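Where the Small Things Go
Speaker notes, Plimstead storage and workspace evening
Slot is 17 minutes, questions after. Water is on the left of the lectern.

Opening
Say hello, say the title once, skip the biography. It's in the printed program.
Start with the number. In April we emptied every drawer and windowsill in the Walczak Street workroom and wrote down what came out. 357 small items. By small I mean anything that fits in a closed hand: keys, chargers, lip balm, tape ends, lighters, glasses cloths, earbud cases.
Pause here. People usually laugh at the lip balm.
Then the question for the evening: why does a room with good shelves still have a table covered in small stuff?

What we found on the list
Big things had places. Drills, paper, and the label printer all went back where they lived.
Small things did not have places, or they had a place that was too far away. The key hooks were by the back door and people came in by the front.
17 of the items were spare lids that fit nothing in the room. I have the bag with me. Hold it up, then put it down again or I will fiddle with it.
Do not read the whole list. It is on the handout, second page.

The drawer problem
We tried a divided drawer first, the Pirlow one with the gray inserts. It looked good for a week. Opening a drawer takes a free hand, and most people arrive at the table with a coat over one arm and a coffee in the other.
After that people put things on top of the cabinet, over the drawer.
We still use it for batteries. Mention that so the Pirlow owners in the room don't feel bad.

Open bins on the table
Main point of the talk. Go slower from here.
An open bin on the table top asks for one movement. You don't have to look for a handle. You let go of the thing.
Pick a color that shows against the table. Our first bins were cream and they disappeared. Keys ended up beside them. Yellow was the cheapest bright one Markora had in stock that month.
Keep the bin low enough that you can see the bottom from a chair.
One bin per kind of thing is too many bins. We got down to 2: things that leave with a person at the end of the day, and things that stay in the room.
Earbud cases go in the first. They are the worst item on the list for getting lost, being white, smooth and about the size of an eraser, and on a pale table you can look straight at one and miss it. Ask who has lost one. Wait for hands.
Next slide. Leave it up while they look. White earbud case, yellow bin, pale table. Let them find the case for themselves before saying where it is (at the lower right part of the bin, just in front).
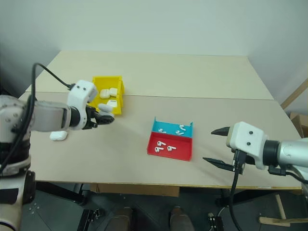 Emptying the bin
A bin that never gets emptied is a drawer with no front. Ours gets tipped out on the table at closing and whatever is left goes in an envelope with the date on it.
Envelopes are kept one month. After that, chargers go to the shared box and the rest is thrown out.
If short on time, cut the bit on envelopes and go straight to questions.

Questions I expect
Does it work at home? Yes, put it where you come in.
What about theft? Wallets and phones don't go in the bin. We put that on the sign.
What about the seam in a two-piece table top? Crumbs and paper clips collect there. Run a card along it.
Handouts are by the door. Collect the bag of lids before leaving.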